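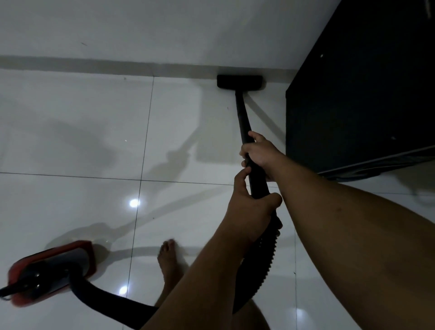
How do I move everything from my old phone to the new one?

Put both phones on the same Wi-Fi network, open Parnent Transfer on each, and let the new phone do the asking. The old one only has to agree to things, a role it has been rehearsing every time an app updated its terms.

Section 8: Moving in from another phone

You will need:
Your new Estton phone, charged to at least half
Your old phone, charged to at least half, with a screen that still responds to fingers
A Wi-Fi network you know the password to
Your old phone's passcode -- the real one, not the one you changed it from

Before you start

1. On the old phone, delete what you don't want. The 272 screenshots of parking garage levels will transfer perfectly if you leave them alone.

2. Check the storage used on the old phone against the space free on the new one. On the old phone, go to Settings, then Storage. If the first number is larger than the second, go back to step 1 and be less sentimental.

3. Turn off battery saver on both phones. It closes Parnent Transfer in the background and does not mention that it has done so.

Starting the transfer

4. On the new phone, go to Settings, then System, then Move In. If you are still on the welcome screens, tap Bring My Things when it comes up.

5. Install Parnent Transfer on the old phone from its app store. Look for the publisher name Vuston. Other apps have similar names and a great many opinions about what you should buy.

6. Open the app on the old phone and tap This Is the Old One. Please get this right. The app will believe you either way.

7. A square code appears on the new phone. Point the old phone's camera at it until both phones buzz.

8. Choose what to move: contacts, messages, photos, call history, calendar, alarms. Everything is checked to begin with, including the alarm for a 5 a.m. flight you took last February.

9. Tap Start and put both phones down, close together, screens up.

CAUTION: Do not start a transfer while either phone is installing a system update. The update will win, and you may have to erase the new phone and begin again.

While it runs

A transfer with few photos finishes in minutes. A large one can take hours. The time remaining is a guess and gets revised, usually upward. You can take calls on the old phone, but the transfer pauses until you hang up.

NOTE: Both phones get warm. Take them out of their cases if you like, and don't leave them under a pillow or in the sun.

If the transfer stops

10. Tap Resume on the new phone. It picks up at the last complete file.

11. If Resume is gray, check that both phones are still on the same network. Many routers offer two networks with almost the same name, and phones like to choose one each.

12. If it still won't go, restart both phones and return to step 4. Files already moved are skipped.

Error 36 means the new phone is full. See step 2, which we did mention.

What does not come across

Fingerprints and face unlock have to be set up again. So do payment cards and most banking apps, which treat a new phone the way a border guard treats a fresh haircut. Apps are downloaded again from the store and you will need to sign in to them. Purchased ringtones stay behind.

Watches and earbuds must be unpaired from the old phone first. Vandenberghe watches also need a factory reset -- hold the side button until the screen goes dark, then let go.

Afterward

13. Open your messages and photos on the new phone and scroll back a good long way.

14. Keep the old phone as it is for 2 weeks. Erase it after that, before you sell it or hand it to a child.

To turn off the reminder to erase the old phone, see Section 9, Notifications.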